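Progress report no. 3: Nudik hand-held gripper, shared workshop build
Prepared by Ro-un Noh for Aisling Breathnach, Costello small grants
September 4, 2024

Status

The second unit is assembled and in daily use. The first unit has been retired for parts. Of the grant of $2510, $2000 has been spent. The balance is set aside for replacement pads, bearings and one more set of arm plates. No request for additional money is made in this report.

Work completed since report no. 2

Arms. The plates were recut with triangular openings to bring the weight at the front down. The earlier solid plates made the tool nose-heavy, and both of us had sore wrists after a long session. The recut plates save 70 grams across the pair. Stiffness was checked by clamping the base and hanging a bag of screws from the tip. Side play at the tip is slightly worse than before, but most of it comes from the pivots and was present in the first unit as well.

Pivots. The original screws backed out under repeated opening and closing. They were replaced with shoulder screws and thread locker. One screw on the left arm was overtightened during assembly and the joint bound at half travel. It was backed off and reset, and the joint now moves freely. A torque figure still needs to be written into the assembly notes; at present the instruction reads "snug, then back a little," and two people will read that two ways.

Fingertip pads. Koro supplied two grades of blue material for casting. The softer grade tore at the base of the ribs in the first week. The harder grade has held up and is now fitted on both sides. The ribs were made finer at the same time, so the improvement cannot be put down to the material alone. A set of the harder grade with the old rib spacing has been poured to separate the two effects and is waiting to be trimmed.

Handle. Unchanged from report no. 2. The printed shell has a seam that rubs the thumb. It has been sanded, and a new shell is on the list for October.

Trials

A total of 206 pick attempts were logged with the second unit. All were made on the floor, on the checked rug, with household items. The rug was chosen over the bench top after the first round, when too many thin items slid away from the pads on the smooth surface and the log told us more about the bench than the gripper. It does introduce a problem of its own, in that the pad tips catch in the weave if the approach is too low.

The item list was kept deliberately ordinary: soft packs, wrapped blocks, small rubber or foam parts, cord. Corded earplugs were added at Aisling's suggestion after the June call and are the hardest item on the list.

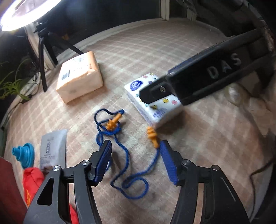

Fig. 1. Approach to the corded earplugs, blue pads open. Tissue pack and peach-colored wrapped block behind.

Results by item type are as follows.

Soft packs. Reliable from any direction. The pads dent the pack and the ribs take hold. The main fault was squeezing too hard, which creased the wrapper and in two attempts split it.

Wrapped blocks. Good when taken across the narrow side. Across the wide side the arms are near the end of their travel and the pads meet the block at an angle, so that only the tips carry the load. Wider arms would solve this at the cost of weight. No change is planned until the weight question is settled.

Earplugs and cord. Mixed. A plug taken directly between the pads holds well. Taken by the cord, the plug swings and the cord slips along the ribs until the plug reaches the pad edge, where it stops. The grip is then usable, but the position of the plug is not known in advance. Where the cord lies in loops, a second loop is often picked up with the first. Most of the failed attempts in the log are of this kind.

Flat items. Not attempted in this period.

Problems and open points

1. Lighting. The ring light gives strong glare on glossy wrappers and bare metal. Moving it back helped a little. A diffuser made from baking paper was tried and removed on account of heat. A Zinico diffuser panel has been priced and fits within the balance.

2. Log sheets. Early sheets did not record the direction of approach. Those attempts are counted in the total but were left out of the comparison by direction.

3. Pad wear. The left pad wears faster than the right. The cause has not been found. Both users are right-handed and tend to lead with one side, which may account for it. The pads will be swapped at the next service to see whether the wear follows the pad or the position.

4. Workshop access. The shared room was closed for floor repairs for part of the summer, and the casting work slipped as a result. The schedule below takes the delay into account.

Spending

Materials, fasteners and casting supplies make up the larger part of the sum spent. The remainder went to laser cutting and to workshop fees. Receipts are filed under the grant number and scans are in the shared folder. One receipt from the cutting service shows the wrong name and a corrected copy has been requested.

Next period

Trim and fit the comparison pads, and repeat the earplug trials with them – same rug, same items, direction recorded on every attempt. Print the new handle shell. Set a torque figure for the pivots and revise the assembly notes. Begin flat items, starting with cards and envelopes.

The next report will follow at the end of October. A decision on the wider arms is needed from Costello before then, as the plate order has to be placed early to be cut in the same batch as the spares.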